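Grain Storage on Farm - Handout 6: Aeration, Monitoring and Record Keeping
Posted 7 Feb 2023
Reading time: 3 min

Read these notes before the practical at the Hollum site. They follow on from the handout on moisture testing, and you will need your figures from that session.

Why grain is aerated

Grain goes into storage warm. It holds its heat for a long time, and the centre of a bin can still be close to harvest temperature months later. Warm grain breathes faster, loses quality and suits insects. Aeration cooling pushes small amounts of outside air through the bin to bring the temperature down and even it out. It is a different job from drying, which needs much more air and usually a bigger fan.

The grain cools in a front that moves away from the fan. With the fan at the base, the top layer is the last to change. Students often probe near the floor, get a good reading and switch off too early. Take your readings from the top as well.

Running the fan

Start the fan as soon as the ducts are covered. In the first stage it runs continuously to clear the harvest heat. After that, choose the coolest hours and avoid long spells of damp air. A controller such as the Lubis unit at the Hollum site does this by comparing outside air with a set point, but it still has to be checked. A failed sensor can leave a fan off for weeks - look at the hour meter every visit and write the number down.
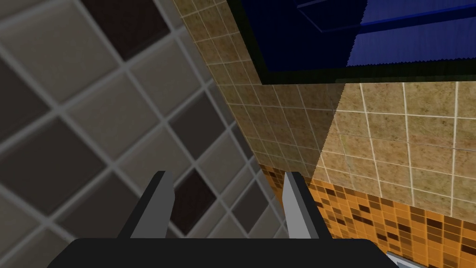
Fig. 3. Gripper with two gray fingers beside a checkered tiled surface (computer simulation).

Monitoring

Inspect each bin every two weeks while the grain is warm and monthly once it is cool. At each visit, record the temperature at three depths, the moisture of a top sample, the fan hours and any insects found in the sieve. Smell the air at the hatch before anything else. Never enter a bin to take a sample.

Worked case: the Gratari bin

The bin holds 3,000 bushels of wheat. The hour meter read 443 at the September visit. The lower two probes had cooled but the top one had not moved. Work out which stage the bin is in and what you would do with the fan. Bring half a page to class, with a sketch of where you think the cooling front sits.

Terms to know: cooling front, set point, static pressure, headspace, moisture migration.

Related handouts
Moisture Testing and Sampling
Reading a Fan Curve
Cleaning Bins Before Harvest
The Potus Yard Plan: Siting New Storage

Contact the course office | © 2023 Potus Farm Technology Program | Back to top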